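家具倉庫と作業室の安全点検表(7月分) コメント付き

場所:Bolstead館 1階倉庫、作業室、搬入口
点検した人:Marilou Ignacio、Cormac Buckley
コメントを書いた人:Marilou Ignacio
確認する人:Beverley Haslam

記号の意味
○ 問題がありません
△ 使えますが、期限までに直してください
× 使用禁止です。赤い札をつけました
― 今回は点検しませんでした

コメントは私が日本語で書きました。意味が分かりにくい所がありましたら、鉛筆で印をつけて戻してください。先月の表では「締める」と「閉める」を間違えた所が二か所あり、Haslamさんに直していただきました。ありがとうございました。

1. 通路と出口

1-1 非常口の前に物が置かれていない ○
1-2 非常口の扉が内側から片手で開く △
コメント:開きますが、最後の所で重くなります。Buckleyさんは片手で開けられました。私は肩も使いました。点検表には「片手で」と書いてありますから、△にします。蝶番に油をさして、もう一度試してください。
1-3 通路の床の黄色い線が見える △
コメント:搬入口から曲がる角で、線がほとんど消えています。台車がいつも同じ所を通るためだと思います。テープを貼る方法と塗る方法がありますが、テープは去年の冬にはがれました。塗るほうを希望します。
1-4 誘導灯がついている ○
1-5 床に水や油がない ○
コメント:朝8時の時点です。雨の日の搬入のあとは、別に見る必要があります。

2. 棚

2-1 棚の支柱に曲がりやへこみがない ○
2-2 荷重の表示が読める △
コメント:奥の棚の表示は「300kg」の最初の数字が薄くなって、遠くからは「00kg」に見えます。新しい表示を印刷して、同じ高さに貼ってください。手書きはやめてください。
2-3 重い物が下の段にある ×
コメント:Dollettiの机の天板が一番上の段に積んでありました。二人で下の段に移しましたので、今は大丈夫です。しかし、見つけた時の状態を書く規則ですから、記号は×のままにしました。上に置いた理由は、下の段に椅子が入っていたからだそうです。椅子のほうを上に移しました。
2-4 棚が壁に固定されている ○
コメント:棚札169の棚だけ、固定の金具が他と違う種類です。揺らしても動きませんでした。前の点検表にも同じことが書いてあります。

3. 貸し出し家具の表面と縁

3-1 手が触れる所に割れ、ささくれ、鋭い縁がない △
コメント:Quarteyの丸い椅子の一つに、座面の裏のささくれがありました。座る人には触れませんが、運ぶ人の指が入る場所です。紙やすりをかけてから貸し出してください。
3-2 傷とひびを区別して記録した ○
コメント:つめを横に動かして、引っかかるものは「ひびの疑い」、引っかからないものは「傷または汚れ」と書きました。汚れは乾いた布で一度ふいてから判断します。白い物では、小さい点もよく目立ちます。記録には色と長さと場所だけを書いて、原因は分かる時だけ書いてください。

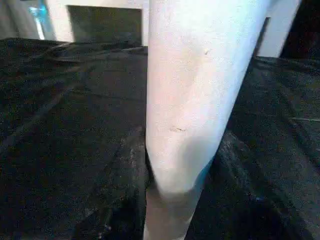

白い面の細い傷のような跡と、小さな黒っぽい点

3-3 塗装のはがれた所がない ○
3-4 貼り紙やテープの残りがない △
コメント:返却された机の裏に、前の行事の番号の紙が残っていました。危険とは言えませんが、新しい番号と二つあると、組み立ての時に間違えます。はがす液は換気扇の下で使ってください。

4. 組み立てとねじ

4-1 脚と枠の接続部にがたつきがない △
コメント:平らな床に置いて、四つの角を順番に手で押しました。折りたたみ机のうち、青い印のものは左の奥の角で音がします。ねじは締まっていました。脚の先のゴムが減っているためだと考えます。ゴムだけ注文できるかどうか、Vachonさんが調べています。
4-2 樹脂の枠に、白く変わった所や曲がりがない ○
コメント:白い樹脂の枠は、力がかかって白く変わった所が大変見にくいです。懐中電灯を横から当ててください。上からの光では分かりません。
4-3 ねじの種類が説明書と同じである ―
コメント:説明書の入った箱が見つかりませんでした。事務所にあるはずです。来月に回します。
4-4 組み立ての途中の物に「途中」の札がある △
コメント:札はありましたが、裏返しでした。両面に印刷してください。

5. 脚立と台車

5-1 脚立の開き止めが働く ○
5-2 脚立の踏み面に汚れがない ○
コメント:乾いた塗料が少しありましたが、盛り上がっていません。
5-3 台車のブレーキが効く ×
コメント:大きい台車のブレーキは、踏んだ時には止まりますが、坂では少しずつ動きます。搬入口の坂で、荷物をのせないで試しました。荷物がある時はもっと危ないと思います。赤い札をつけて、鎖で柱につなぎました。鍵はBuckleyさんが持っています。急いでいる時も、鍵を貸してくださいと頼まないでください。
5-4 台車の車輪に糸やひもが巻きついていない △
コメント:梱包のひもを取りました。はさみは作業室の引き出しに戻しました。

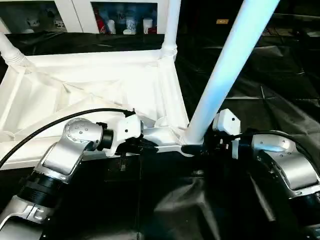

Getuvard家具貸出センター 施設安全係

6. 電気

6-1 延長コードに傷がない ○
6-2 たこ足の接続がない △
コメント:作業室の窓側で、延長コードの先にもう一本の延長コードがありました。外して、壁のコンセントに直接さしました。長さが足りないと言われましたので、長いコードを一本買う申請を出します。
6-3 充電器のまわりに紙や布がない ○
コメント:電動ドライバーの電池は、24時間以上さしたままにしないことになっています。いつさしたかを書く紙がありますが、今月は一行しか書いてありませんでした。皆さん、書いてください。私も忘れたことがありますので、強く言えませんが、お願いします。
6-4 分電盤の前が空いている ○

7. 消火と救急

7-1 消火器が決まった場所にある ○
7-2 消火器の圧力が緑の範囲にある ○
7-3 救急箱の中身がそろっている △
コメント:小さいばんそうこうがなくなりました。大きいものはたくさんあります。目を洗う液は期限が切れていましたから捨てました。新しい物が来るまで、目にほこりが入った時は流しの水を使ってください。
7-4 救急箱の場所を全員が知っている △
コメント:Keoghさんに聞いたら、前の場所を答えました。移したのは春ですが、お知らせは英語だけだったそうです。日本語のお知らせを扉に貼りました。

8. 明るさと暑さ

8-1 作業台の上の明るさ ○
コメント:明るさの計器では約400ルクスでした。細かい字の説明書を読む時は、手元の灯も使ってください。
8-2 換気扇が動く ○
8-3 飲み水と休む場所がある △
コメント:水はあります。休む場所の椅子に、修理待ちの椅子が混ざっていました。「修理待ち」の札は背中の後ろについていて、座る前には見えません。札は座面の上につけてください。

直す仕事の一覧

非常口の蝶番に油 担当 Buckley 今月中
通路の線を塗る 担当 Vachon 見積もりが来てから
棚の荷重表示 担当 Ignacio 今月中
丸い椅子のささくれ 担当 Keogh 次の貸し出しの前
大きい台車のブレーキ 担当 Buckley 直るまで使用禁止
長い延長コードの申請 担当 Ignacio 今月中
ばんそうこうと目を洗う液 担当 Haslam 注文済み

確認者のコメント(Haslam)

1-2の扉は、油だけで直らなければ業者を呼びます。先に連絡をください。2-3は、その場で直した場合も×のままで結構です。来月から記号の横に「処置済み」の欄を作ります。4-3の説明書の箱は、事務所のコピー機の下にありました。

書いた人からの返事(Ignacio)

箱を受け取りました。中にDollettiの説明書が二冊ありますが、Quarteyの分がまだありません。見た方は、作業室の黒板に書いてください。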